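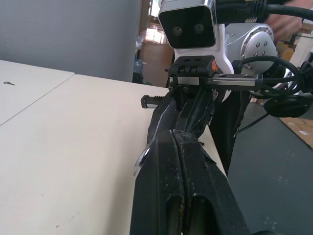
Fig. 1. At the table.

Cleaning and levelling a shared table

Updated Feb 1, 2022

These steps cover the sealed tops used at Wurnton. Oiled or waxed timber needs a different method – see the Pimach sheet.

What you need

One bucket, 300 mL of warm water, a drop of dish soap, two soft cloths, a dry brush, a spirit level and an 11 mm spanner.

Cleaning the top

1. Move loose items to a side shelf. Anything fixed stays where it is, and you work around it.
2. Brush dust and crumbs towards one edge. Do not wipe first, as grit under a wet cloth leaves fine scratches.
3. Wet the first cloth in the soapy water and wring it out hard. Wipe in straight, overlapping strokes along the length of the table.
4. Rinse the cloth and go over the top again.
5. Dry with the second cloth. Finish with the edges and the underside of the lip.

For old marker or glue, lay a damp cloth over the spot for 2 minutes, then lift the residue with a plastic scraper held flat. Kurkel paste is fine on grey and white tops. Test any coloured top in a corner first.

Levelling

The longer tables are 104 cm across and tend to rock after being shifted.

6. Place the level across the middle, then along each long side.
7. Find the low corner. Loosen the lock nut on that leg and turn the foot anticlockwise to raise it.
8. Check again in both directions. Adjust the opposite corner only if the top still rocks.
9. Tighten the lock nut by hand, then a quarter turn with the spanner.

If a foot has run out of thread, put a hard rubber pad under it. Folded card compresses and will need replacing.

How often

Brush and wipe after each use. Level the tables every September and whenever one has been moved. Spare feet are in the Aigner cupboard, second drawer.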